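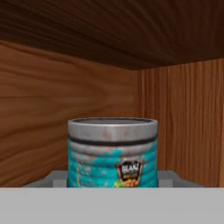 Shelf life is a probability statement, and most of this talk is about where the number comes from. A printed date on a package is the point at which a defined share of units is expected to fall below a defined quality limit under defined storage. Change any one of those terms and the date moves. Take the single can standing in the wooden compartment on the opening slide. Its storage temperature depends on the cupboard it sits in, and the cupboard is the term we control least. For canned goods the limit is nearly always quality: color, texture, metal pickup from the can wall. Safety is settled at the retort and is outside my 17 minutes.

(Next slide: the rate equation. Leave it up.)

We treat loss of quality as first order with Arrhenius temperature dependence. Two parameters, a rate constant at a reference temperature and an activation energy. Say clearly that the activation energy is fitted per attribute and per product. Using one value for a whole product line is the most common error I see in supplier files.

Pause on the axis labels. The horizontal axis is reciprocal temperature, so warm is on the left. Someone always asks.

(Next slide: test design.)

The Plundness trial used 600 units of a tomato product in one pack size. Three holding temperatures, 8 pull points at each. Teresa Zalewska ran the sensory panel; the instrument work was done at Żak. Panelists scored against a fresh control, blind, in the morning sessions only. Afternoon scores drifted in the pilot and we dropped them.

Mention the failure in the warmest chamber. It lost control for 168 hours in February and ran high. We kept the units and used the logged temperatures in place of the set point. The model takes a temperature history as input, so this costs nothing except some explaining. 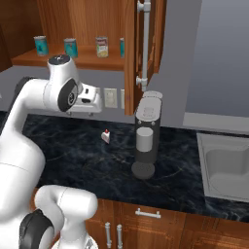 The fit itself was done in Statance. Both parameters were estimated in one step from all the raw data. The older two-step method fits a rate at each temperature and then runs a line through three points - it throws away most of the degrees of freedom, and the interval on the activation energy comes out far too wide. Show the two intervals side by side. Do not read out the values.

(Next slide: household storage.)

Household temperature is a distribution, usually with a daily cycle. Because the rate curve is convex, a cycling cupboard ages product faster than a steady one at the same mean. The Flelano loggers record at a fixed interval and the files can go straight into the model. Shelves over a stove or next to a dishwasher should be treated as a separate group.

If time is short, skip the humidity slide and go to the label wording.

Label wording: "best before" belongs to the quality limit. State the limit and the failure share in the technical file, even though neither one is printed on the pack. Questions on can linings go to Teresa, who has the migration data with her.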